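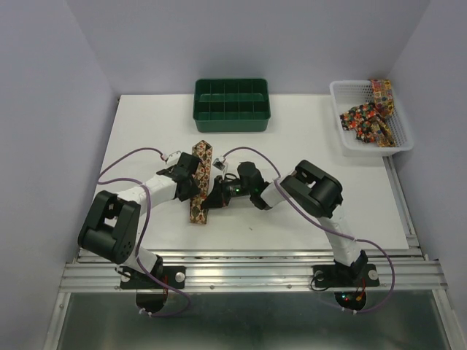 좁은 천은 어차피 남는 조각이니 접어서 봉투에 넣어 두면 충분하지 않느냐는 의견이 지난 3월 프라사노(Prasano) 직물자료실의 이용자 의견란에 올라왔다. 의견을 보낸 이용자는 넓은 원단을 펼쳐 둘 자리도 모자라는데 띠 모양의 천에까지 서랍을 내주는 것은 과하다고 덧붙였다. 본 자료실은 이 의견을 가볍게 여기지 않는다. 공간의 문제는 사실이며, 같은 생각을 가진 이용자가 더 있으리라고 본다. 다만 결론에는 동의하기 어려우므로 그 까닭을 밝혀 두고자 한다.

갈색과 금색, 붉은색과 검은색으로 무늬가 되풀이되는 좁고 긴 천을 흰 탁자 위에 놓고 보면, 가장 먼저 눈에 들어오는 것은 무늬의 반복이다. 띠 모양의 천은 길이 방향으로 읽는 물건이다. 한 단위의 무늬가 어디에서 시작하여 어디에서 다시 나타나는지, 그 간격이 일정한지, 중간에 흐트러진 곳은 없는지가 모두 길이 위에 놓여 있다. 넓은 원단이라면 일부가 접혀 있어도 나머지 면에서 같은 무늬를 찾을 수 있다. 폭이 좁은 천에서는 그럴 여지가 적다. 접힌 자리에 걸린 무늬 한 단위가 상하면 그 옆에서 대신 보여 줄 것이 없는 경우가 많다.

본 자료실이 보관하는 띠천은 모두 759점이다. 지난겨울 목록을 다시 정리하면서 이 가운데 164점에 접힌 자국이 남아 있음을 확인하였다. 자국의 정도는 저마다 달랐다. 펴 두는 것만으로 거의 드러나지 않게 된 것도 있었고, 금색 계열의 실이 꺾인 채로 굳어 손을 대기 어려운 것도 있었다. 기증되기 전에 이미 접혀 있던 것과 자료실에 들어온 뒤에 접힌 것을 구분할 기록은 충분하지 않다. 이는 자료실의 책임이며, 이 자리에서 인정하는 것이 옳다고 판단한다.

접는 것이 문제라면 잘라서 평평하게 두면 되지 않느냐는 제안도 있다. 실제로 플리브덴(Plivden) 분관에서는 한때 긴 띠천을 서랍 길이에 맞추어 나누어 보관하였다. 서랍은 단정해졌고 꺼내 보기도 쉬워졌다. 그러나 나뉜 조각 사이의 순서를 적어 두지 않은 탓에, 같은 천에서 나온 조각들이 서로 다른 번호를 달고 따로 지내는 일이 생겼다. 무늬가 되풀이되는 천에서는 조각의 순서를 눈으로 되찾기가 몹시 어렵다. 어느 조각을 어느 조각에 이어도 그럴듯해 보이기 때문이다. 분관은 이후 절단을 중단하였으나 이미 나뉜 것은 되돌릴 수 없었다.

본 자료실의 입장은 띠천을 원래 길이 그대로, 무늬가 바깥을 향하도록 굵은 심에 느슨하게 감아 두어야 한다는 것이다. 이 방식에도 비용이 든다. 심은 봉투보다 부피가 크고, 감는 데에는 두 손과 넓은 탁자가 필요하다. 급히 감으면 가장자리가 조금씩 어긋나 한쪽이 나팔처럼 벌어진다. 한 점을 제대로 감아 서랍에 넣기까지 걸리는 시간을 생각하면 759점은 결코 적은 양이 아니다. 이용자가 지적한 공간의 부담도 당분간은 줄지 않고 오히려 늘어날 것이다.

그럼에도 이 일을 미룰 수 없다고 보는 이유는 띠천이 오랫동안 부속품으로 취급되어 왔다는 데 있다. 소매 끝에 두르던 것, 커튼 가장자리에 달던 것, 가방의 끈이었던 것들은 본체가 낡으면 함께 버려지거나 상자 바닥에 모였다. 자료실의 분류표에서도 띠천은 한동안 '기타' 항목에 들어 있었다. 이름이 그러하니 다루는 손길도 그러하였다. 원단을 펼칠 때에는 탁자를 닦고 소매를 걷던 직원이 띠천은 한 손으로 집어 올렸고, 그것을 나무라는 규정은 없었다. 새 분류표는 띠천을 독립된 항목으로 두고 폭, 길이, 무늬 한 단위의 길이, 직조 방법의 순으로 적도록 하고 있다.

보관재를 고르는 과정에서도 비슷한 어려움이 있었다. 시중의 심은 대개 넓은 원단에 맞추어 나온다. 자료실은 훌텍스(Hultex) 심과 멀캐히(Mulcahy) 심을 나란히 써 보았는데, 어느 쪽이든 좁은 천을 감으면 양옆이 길게 남았다. 남는 부분을 잘라 내면 절단면이 거칠어지므로 얇은 중성지로 한 번 더 감싸야 했다. 현재는 심 하나에 폭이 비슷한 띠천을 사이를 두고 나란히 감는 방법을 시험하고 있다. 이 방법은 공간을 상당히 아껴 주지만, 한 점을 보려면 옆의 것까지 함께 꺼내야 한다는 불편이 따른다. 담당 부서 안에서도 의견이 갈리고 있으며, 이 글에서 결론을 서두를 생각은 없다.

가정에서 띠천을 간직하는 이들에게도 같은 말씀을 드리고 싶다. 전용 심이 없다면 두꺼운 종이를 둥글게 말아 겉을 흰 면으로 한 겹 싼 것으로 충분하다. 고무줄은 쓰지 않는 편이 좋고, 핀도 마찬가지이다. 끝은 넓은 면 끈으로 가볍게 묶는다. 천을 세워 들거나 늘어뜨려 볼 때에는 한곳만 집지 말고 다른 손으로 무게를 받쳐 주기를 권한다. 오래된 것은 제 무게만으로도 올이 늘어나는 일이 있다. 다림질로 접힌 자국을 없애려는 분이 많으나, 섬유의 종류를 모르는 상태에서 열을 가하는 것은 삼가야 한다.

열람 규정에 대해서도 한 가지를 제안한다. 지금은 띠천을 한 번에 8점까지 신청할 수 있다. 탁자 위에 여러 점이 겹쳐 놓이면 비교하기에는 편하지만, 돌려놓는 과정에서 감는 방향이 바뀌거나 꼬리표가 뒤섞인다. 한 번에 5점으로 줄이고, 그 대신 같은 날 다시 신청하는 횟수에는 제한을 두지 않는 것이 합당하다. 이용자에게는 걸음이 늘어나는 일이므로 반대가 있을 것으로 예상한다. 반대 의견 또한 의견란을 통하여 받고자 하며, 접수된 내용은 다음 규정 개정에서 함께 검토할 예정이다.

접힌 자국이 확인된 띠천은 현재 열람을 쉬고 있다. 자국이 얕은 것부터 차례로 펴서 감고 있으며, 손질을 마친 것은 목록에 보관 상태를 새로 적어 다시 내놓는다. 금색 실이 굳은 것은 전문 보존 처리의 순서를 기다려야 하므로 열람 재개 시기를 아직 알려 드릴 수 없다.

프라사노 직물자료실 보존부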